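Pellimdale Kitchen Returns

Pellimdale Kitchen Returns is the sorting section of the Pellimdale equipment library, which lends cookware to community kitchens and cooking classes. It is best known for its early and lively use of robot arms alongside a long-serving staff. The arms were installed in April by the firm Statent and run on scheduling software from Vidness.

Background

Borrowed items come back mixed together in baskets: bowls, boards, lids, spoons and whatever else was near the sink. For years every basket was emptied by hand at a low bench. Maribel Tamayo, who led the section at the time, kept a notebook of 213 item types and where each belonged, and it became the basis for the robots' catalog.

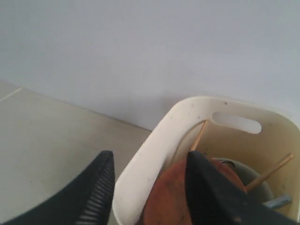 Four arms now handle the first sort. Each one lifts items out singly and passes them to a person for inspection. Long, thin utensils remain the hardest category, especially when they lie tangled under heavier pieces, and the arms are set to ask for help after repeated misses.

Effects on staff

No positions were cut. The greatest change has been in the body of the work: far less bending, and much more time for repair. Alcides Pacheco, a sorter for many years, moved to a new bench where worn boards are sanded and oiled, a job that used to be squeezed into the last 40 minutes of a shift. Hok-lam Su trained as the section's first robot lead and now teaches the arms new items, a task she has called "the best puzzle in the building."

Some complaints have stuck. Workers found the early pace set by the software tiring, and it was later placed under their own control. The old bench is still used on busy days.

See also: Montoya Tool Library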